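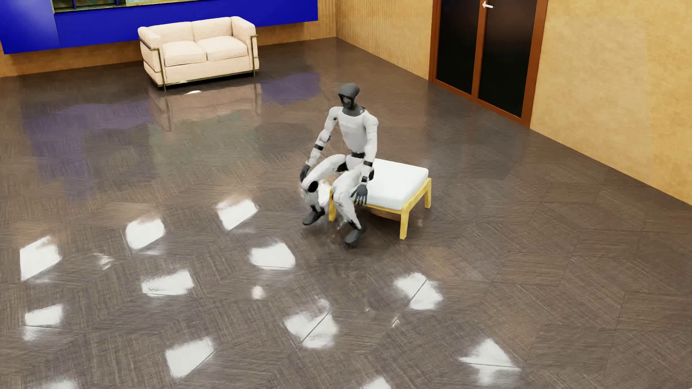

Low Seats, Stiff Knees and a Robot: Tips from Our Sit-and-Stand Project

If you have been reading this page for a while you'll know I usually write about stain removal and squeaky hinges, and you may remember that back in April I started helping out with the after-school robotics club at Mullamora. The students, under their very patient teacher Hrvoje Begović, are spending the year teaching a simulated humanoid to sit down on an ottoman and get back up again. I came along to offer advice on furniture (that was the idea, anyway!) and I've come home with a notebook full of things I now use in my own living room, so I thought I'd share a few.

Look at your feet before you stand up

The first thing the students learned to check was where the feet were when the robot began to rise. With the feet way out in front, the early versions simply rocked and sat back down again, and I laughed until I realized that I get up off my own sofa in just the same way. Scoot forward to the front edge of the seat, draw your feet back toward you, and only then lean. My mother-in-law tried it on her footstool and has been telling everyone at the library.

Nose over toes

I had heard this one from a physical therapist years ago and forgotten it completely. Lean your upper body forward until your nose is over your toes, then push up through your legs. The club has 272 saved runs of the sitting and standing routine, and Hrvoje let me watch a whole string of them one afternoon with a cup of tea. You get very good at guessing which ones will end on the floor. It's all in the lean.
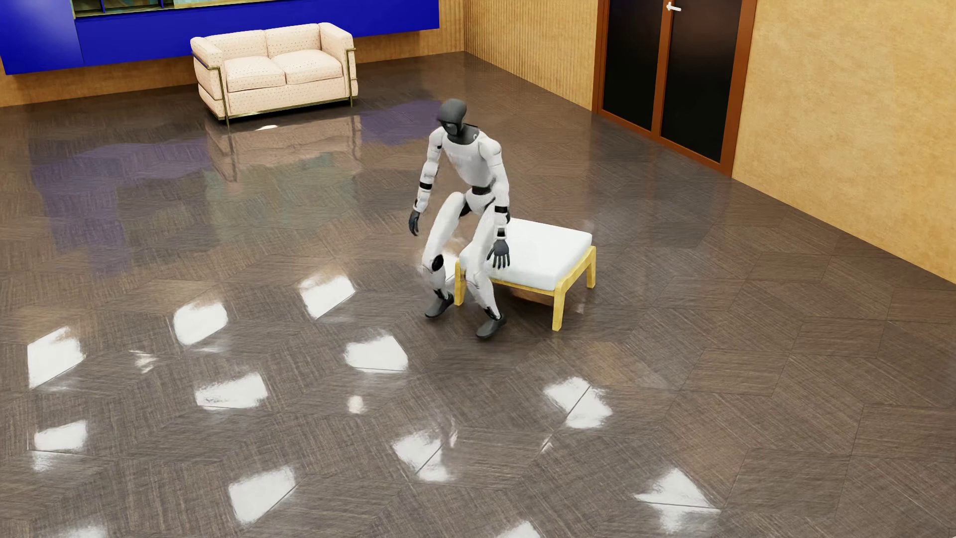
Knees bent, body well forward, and one open hand down by the cushion.

Be kind to the front edge of a cushion

Most of us perch on the front edge of an ottoman, and that's where the padding gives out first. If yours has a loose cushion, give it a quarter turn whenever you vacuum. If it slides, a piece of rubbery shelf liner cut a little smaller than the cushion and tucked underneath will hold it nicely, and you can rinse the liner in the sink when it gets dusty. The students had to deal with slipping too, only they do it by changing a number in a settings file, and I must say I was a bit jealous.

Shiny floors want felt pads, and socks want grippers

The room the students built has a gorgeous glossy floor, and I fell in love with it on sight. In a real house I'd put felt pads on every furniture leg, pressed on firmly and left overnight before you set the weight back down. I'd also retire the slippery socks. Check the pads now and then for grit. For the shine itself, use a barely damp microfiber cloth and go with the grain.

Write it down, even the silly bits

Each student keeps a paper log beside the computer: what they changed, what happened, what they want to try next. They change one thing at a time, never two. I have started doing this with my sourdough and with the temperamental dryer, and after 9 loads of towels I finally know which setting leaves them damp in the middle. A cheap spiral notebook on a string is plenty.

Next time I'll get back to the hinges, I promise. The club is moving on to the two-seat sofa after the break, and Hrvoje has already asked me how deep a seat cushion ought to be, so if any of you have a tape measure and a comfy sofa, do send me your measurements.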